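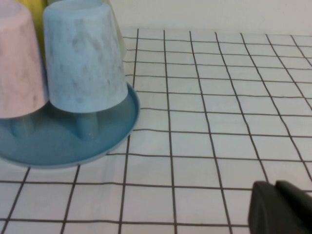 Jamex Flavel
Product tester, kitchen storage and drainage
07/06/2019

Thread on cup stands, specifically the round kind with pegs and a tray. I have been testing these at the Kelmendi workshop and the notes got long enough to be worth posting.

The stand I keep on the bench has a teal-blue tray with a raised lip and a set of marbled plastic cups: pink, light blue, yellow, pale green. Cups go on mouth-down. Everything below refers to that layout unless I say otherwise.

First point is air. A cup placed mouth-down on a flat counter seals itself. The water film at the rim closes the gap and the inside stays damp for hours. A peg holds the cup so that air can get under the rim. That is the whole function of the peg.

So the dimension to check before buying is the clearance between rim and tray floor. Very few product pages list it. I measure with a stack of index cards because I always have index cards.

My minimum is 5 mm. Below that, drops bridge from the rim to the tray and stay there. Above it they mostly let go.

Second point is peg shape. A straight peg touches the inside of the cup base and holds the cup level. A tapered peg lets it lean. Leaning is fine for one cup. With a full stand, the leaning cups touch each other and the contact line stays wet.

Related: spacing. Manufacturers space pegs by cup diameter at the base, or at least that is how it looks from the results. The wide end of a tumbler is the rim, and on a stand the rim is at the bottom. Space by the rim.

Third point is the tray. A shallow tray with a lip keeps water off the counter and out of the cupboard. It also stores that water until you do something about it.

I ran a simple volume check. Rinse a full set, give each cup one shake, hang, wait overnight, pour the tray into a measuring cylinder. Average over a week was 67 ml. More than I expected from one shake each.

Two shakes cut that by more than half. This is the cheapest improvement in the thread.

A smooth matte tray floor hides water spots better than a gloss one. It does not hide scale. In hard water areas you will get a ring at the evaporation line, and it will be at the same height every time.

Scale removal: white vinegar and warm water, equal parts, leave it for as long as it takes to have coffee, then a soft cloth. Do not use a scouring pad on matte plastic. It polishes the patch you scrub and you will see that patch from then on.

Someone always asks about the marbled finish on cups. On molded plastic the streaks usually come from mixing colors before the part is formed, so they go through the wall. A printed pattern sits on the surface and will wear first at the rim, where fingers and mouths go.

Quick way to tell: look at the cut where the molding gate was trimmed, normally the center of the base. If the color variation continues there, it is in the material.

Separate colors are useful for a dull reason. In a shared kitchen each person gets a color and the number of cups washed per day drops. At Kelmendi we went from a full stand by lunch to a full stand by the end of the day.

Pastels do stain. Tea is worst on light blue in my experience, turmeric is worst on everything. Baking soda paste works on tea. I have no method for turmeric.

Load order matters more than it should. Put the back pegs on first and work forward. Going the other way, you reach over wet cups and knock one.

Same for taking them off: front first. Grip near the base, which is now the top. Keep fingers out of the inside of the cup and off the rim.

Stability. I tip each stand on an adjustable board until something falls. An unevenly loaded stand goes over much sooner than a full one, so if you own four cups and wash two, put them on opposite sides.

Weight of the tray matters here. The Fisemine round stand I tested in November came in at 509 g without cups and stayed put when bumped. A lighter one at roughly 400 g slid first - it never tipped, it just moved along the counter until it hit the backsplash.

Sliding can be fixed with silicone dots under the base. Put them at the outer edge. Dots near the middle let it rock.

Placement: beside the sink, on the side you do not chop on. Near the stove the cups pick up a grease film, and a cup with a grease film holds drops instead of shedding them.

Also leave a gap behind the stand. Pushed against a wall, the back cups get very little moving air and dry last. A hand's width is enough.

Cleaning the pegs is the step people skip. The tip of each peg touches the inside of a cup every day. Bottle brush, dish soap, once a week. Check where the peg meets the tray - that joint collects whatever the rinse left behind.

If your pegs unscrew, take them out once a month and dry the threads before putting them back. If they are molded in, use a cotton swab.

Next thread will be on flat drying mats, and I will be using the same cups so the numbers can be compared. If you have clearance measurements for a stand you own, reply with the height and the cup rim diameter, in millimeters please.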